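Vakon bench project, second progress report
Prepared by Sarmīte Kuusk for Ragnheiður Kvaran, Prumiria small grants
28th December

Work since the September report has been on the simulated version of the bench. Phong Bùi finished the table and both arm pedestals, and Nhàn Lại fitted the gripper model to the arms. The shared workshop at Jara closes in the evenings, so most of this was done at home on Phong's desktop machine.

We ran 175 approach moves in simulation. Of these, 111 ended within our tolerance. Most of the misses came from one cause: the wrist angle was set wrong for boards that sit diagonally on the table. Nhàn has rewritten that part and we will repeat the full set in the new year.

Spending to date is 800 out of the equipment line - mainly motor drivers and the aluminum for the first real pedestal. The Sumport order for the second set of drivers is late. We have moved wiring back and brought the camera work forward, which does not change the total.

Still open:
Table texture is too low in resolution when viewed close to the gripper. Phong Âu is replacing it.
Shadows are hard-edged and may confuse the part detection. We want to test softer lighting.
The second arm has a model but no motion plan yet. We expect this to take 60 hours.

Current renders of the bench follow.
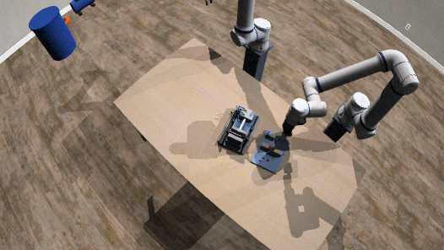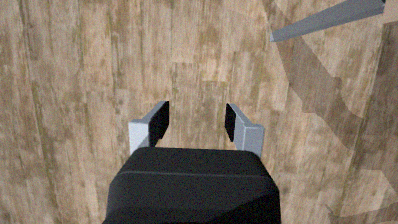 Simulated bench. First render: both arms, with the assembly and the blue-grey board on the table. Second render: close view of the gripper, fingers open.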